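Why do tables have to be made of something hard?

Wood comes from the trunk of a tree. A tree grows a new layer under its bark every year, and each layer leaves a ring. If a stump has 21 rings, the tree was 21 years old when it was cut down.

The lines you see on a wooden table are called the grain. They run the same way the trunk grew. Wood is strong along the grain but splits more easily between the lines, so joiners look at the grain before they pick up a saw.

Oak and beech are hardwoods. Pine is a softwood. It is usually easier to dent, and you can test this on a scrap piece with your thumbnail.

Some worktops are made from lots of narrow strips glued side by side. This is called butcher block. A wide single board can bend as the air gets damp or dry. Strips glued together tend to stay flatter.

Chepkoech Mohamedi makes tables in Jikstead. She leaves her boards to dry for 9 months before she cuts them, then sands each one 2 times.
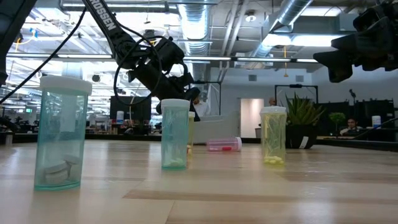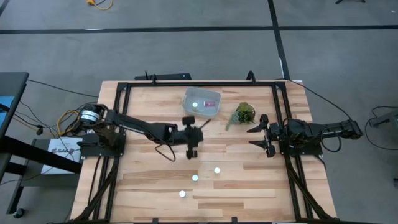
Wooden tops, pale and darker

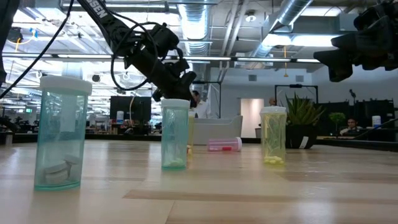 Bare wood soaks up spills, so most tables are given a coat of oil, wax or varnish. Varnish sits on top like a clear skin. Oil sinks in and has to be put on again when the wood starts to look dull.

Try it yourself: put a drop of water on a bare lolly stick and another on a waxed one. Look again after lunch.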